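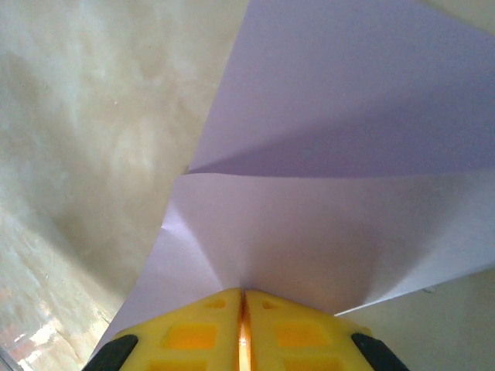 What is changing in Fekton's drafting software this May?
The company is releasing version 12 of Fekton Draft, its design and drafting program for building and civil engineering work, and is moving all current customers to a single license.

Newsroom > Press Releases > Product News

Fekton Releases Version 12 of Its Drafting Software and Ends Separate License Tiers

MASTHAM, May — Fekton, a developer of design and drafting software for building firms and public works offices, announced the general release of Fekton Draft 12. The new version includes a rebuilt sheet manager, faster handling of large site drawings and a shared library for standard details. It also brings to a close the three license tiers under which the program has been sold until now.

Under the new terms, every customer will receive the full program. Offices that hold a Basic or Office license will be moved to the single license when their present term ends, and the price they pay will stay the same for the first renewal. Customers on the Complete license will be moved at once and will receive a credit for the unused part of their term.

"Our customers told us that the tiers got in the way of their work," said Seema Tomar, chief executive of Fekton. "An engineer would open a drawing sent by a partner office and find that half the tools needed to edit it were locked. We have wanted to fix that for a long time, and version 12 was the right point at which to do it."

The sheet manager has been written again from the ground up. Users can now rename, reorder and renumber sheets across a whole project in one step, and references between sheets are updated when the change is saved. Title blocks are stored once for each project and can be edited by any user with the proper rights. Drawing sets made in earlier versions will open in version 12 without conversion. Files saved in version 12 can be exported for use in version 11, though the new shared details will appear there as plain linework.

Before release, the software was tested by 30 offices over a period of 3 months. The test group sent in 734 reports, which covered printing, layer display, file recovery and the behavior of the program over slow network connections. Fekton's development staff in Dondwood reviewed each report, and a list of the changes made as a result is included in the release notes.

One of the offices in the test group was Jaiswal, a structural engineering practice that uses Fekton Draft for schools, parking structures and small bridges. The practice moved its standard details into the new shared library during the test period and will keep using it for current projects. Jaiswal also advised Fekton on the layout of the revision table, which now shows the date, the initials of the person who made the change and a short note on a single line.

Version 12 does not include the scheduling module shown to customers last year. That module remains in development and will be announced separately — no release date has been set.

Training sessions for the new version will be held online and at Fekton's offices in Mastham and Dondwood. Sessions for office administrators begin at 9 a.m. and cover installation, user rights and the move to the single license. Sessions for drafting staff begin at 1 p.m. Both are offered at no charge to licensed customers, and places may be reserved through the customer portal.

Administrators are advised to install the update on one workstation and open a copy of a current project before updating the rest of the office. Telephone support for version 11 will continue for 12 months. Security fixes for version 10 and earlier have ended.

About Fekton

Fekton develops software for the design and documentation of buildings, roads and utilities. Its products include Fekton Draft and Fekton Survey. The company is based in Mastham and has a development office in Dondwood.

Press inquiries should be sent to the Fekton communications office in Mastham. Screen images and the full release notes are available on request.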